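Irberg
Home / Teaching tools / Hand-held grippers

Gemoslow hand-held gripper, pair

Item no. G-41
Price per pair: 2,055 EUR without tax
Delivery: from stock in Gomel
Price list of March 16, 2021

Gemoslow is a pair of hand-held grippers for showing a task to a robot. The person holds one gripper in each hand and does the work at a normal table, with normal objects. The camera on each gripper records what the fingers meet, and the recorder stores how the hands moved and how wide the fingers were open. From these recordings your team trains the arm. The arm itself can stay in another room or in another city, and it can be bought later.

We developed Gemoslow for our own work with textiles, where remote control gave us a lot of trouble. With a remote-controlled arm our operators needed a long time to take one layer of thin cloth from the table, and after an hour they were tired. With the hand-held pair they feel the resistance of the cloth in their own hands and they correct the grip without thinking of it.

What is in the case

Left gripper and right gripper, black, with blue fingertip pads
Two wrist cameras with holders
Recorder with belt clip
Two cables from gripper to recorder, with angled plug
Charger for the recorder
Spare fingertip pads, one full set
Hex key for the finger screws
Printed guide in English and Russian

Technical data

Weight of one gripper with camera: 600 g
Drive: by hand, no motor
Power: from the recorder
Recording: picture, finger opening, hand position, all with the same time stamp
Storage: removable card, not included
Use: indoors only

The fingers

The two fingers are narrow, so they can go under the edge of a garment or into the opening of a sleeve. They close in parallel through the linkage arms. The blue pads are soft and they can be changed by the user. Please change both pads of one gripper together. If one pad is new and the other is worn, thin material slides to one side and the recording shows a movement which you did not intend to teach.

The same fingers can be mounted on the robot arm with the Moroz flange (ordered separately). We recommend this strongly. A task which was shown with one shape of fingers and then repeated with a different shape is much harder to transfer, especially for cloth.

Which tasks are suitable

Most customers buy the pair for two-handed work: folding, straightening, putting a garment into a bag, taking it out again, holding with one hand while the other smooths. Small clothes and thin fabrics with lace or trim are a good test, for the reason that they change shape at every touch. Towels and shirts are easier and we suggest to begin with them.

Less suitable are tasks with strong force, such as opening tight lids, and tasks with liquids. The grippers are not sealed. Very small parts like needles or loose buttons are also difficult, the pads are too wide for them.

How to show a task well

Put the table where you can walk along at least one long side of it. A towel or another thick cloth under the garment is helpful: the fingers can press a little into it and take the edge of the material more easily.

Start the recorder, hold both grippers still in front of you until the lamp is green, and then begin. Work slower than you would with bare hands, but do not stop in the middle to think. If you made a mistake, correct it and go on. A recording in which the fold went wrong and was repaired is useful and should be kept. A recording in which you put down one gripper to use your fingers is not useful, please delete it.

Change the starting position every time. Turn the garment, push it together, lay it near the edge or far from it. Change also the room if you have the possibility. Our first folding recordings were all made at one bench in our workshop, and the arm learned that bench very well and did poorly on every other table. After this we carried the case to offices, meeting rooms and one kitchen.

Elba Navarrete, who leads our recording work, asks new operators to practise with the grippers for 41 minutes before anything is stored. This is the length of her practice programme, which you find in the printed guide. It begins with picking up a folded cloth and putting it down again, and it ends with a long garment taken at both ends.

Remote control with the same pair

From software version 7 the grippers can also be used as the control for a two-arm robot. You move the grippers, the arms follow, and the finger opening is copied. We use this mainly for checking: the operator first shows the task by hand, later takes over the arm at the point where it fails, and this correction is added to the data. For this mode you need the Moroz network box. Please keep the emergency stop within reach of a second person.

Care

Wipe the pads with a damp cloth without soap. Remove threads from the pivot screws with tweezers. Do not oil the linkage. When the closing feels uneven, tighten the screws a quarter turn, not more. Once a year, in October, we offer inspection in Gomel for pairs of all ages; you pay only the transport.

Questions before ordering

If you are not sure that your task is suitable, write to us and describe the object, the table and what the hands must do. We can also lend one pair to schools and laboratories in exchange for the transport cost and a short report. 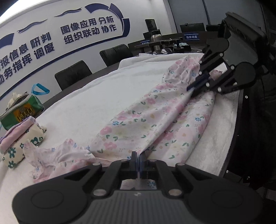
For the loan, please tell us also how many people will use the grippers and if any of them is left-handed. The left and the right gripper are built the same, only the cable comes out on the other side, and we prepare the recorder before we send the case.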